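Handale lab halts robot arm trials after gripper fault

Posted 9/8/20, updated

Robot trials at the Entwistle building in Handale have been stopped after a gripper failed to let go when told to, and the arm it was fixed to carried on moving.

No one was hurt. Damage is put at one cracked fingertip and a dented shelf.

The fault came during a table-top run, the sort of job the site does all day long. Pick up a small object, put it on a plate, go again. The software sent the open command, the controller reported the fingers open, and they were still shut. The arm then set off for its next position with the object in its grip and met the shelf on the way.

A light barrier should of cut the power before it got that far. It did trip, but the stop signal reached the arm 300 milliseconds late. The limit in the site's own rules is 140.

Irik, the Josville firm that supplies the gripper, said on its support page that it was "looking at a position reading that can freeze while the motor is under load". It has told users to go back to the previous version of the control software for now and to keep hands well clear of the fingers when the arm is powered, whatever the screen says.

Not the first time, either. The fault log at Handale shows 3 earlier entries with the same error code, the oldest from May. All were cleared with a restart and work went on. The site now says a repeat of any grip error will mean a full stop and a written check before the power goes back on.

Staff had already grumbled about the status lights. Green on this model means the finger has power and is talking to the controller. It does not mean the finger is where the controller thinks it is, and a new label saying so is to go on every unit.

The run that failed was number 121 in a set meant to test how well the arm copes with small, ribbed shapes, which are awkward to hold. Squeeze too lightly and they roll out. Too hard and the motor works close to its limit, and that seems to be where the reading sticks. Grip force had been turned up that morning after several drops.

Entwistle said the late stop signal worried it more than the gripper. The safety relay has been taken out and sent for testing, and a spare from another bench gave a normal result on the same wiring. A second emergency button will be fitted on the far side of the table, as the only one at present is by the door.

Work with the arm will not start again until the relay report is back. Other benches in the building are not affected and are running as normal, at reduced speed.

Irik says a fix is being tested in Josville but has not given a date. Users who have seen the same error are asked to send there logs in, with the load setting noted, and not to clear the memory first.
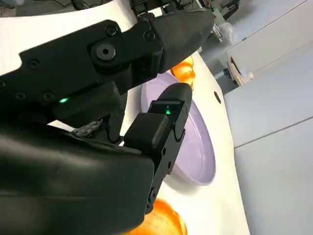
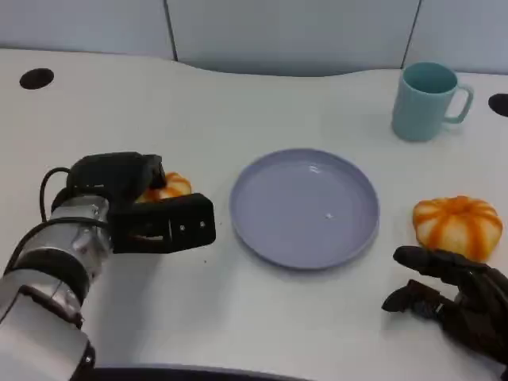 Small pumpkins and a plate on the table during gripper work.

Filed under: Workplace safety, Robotics, Handale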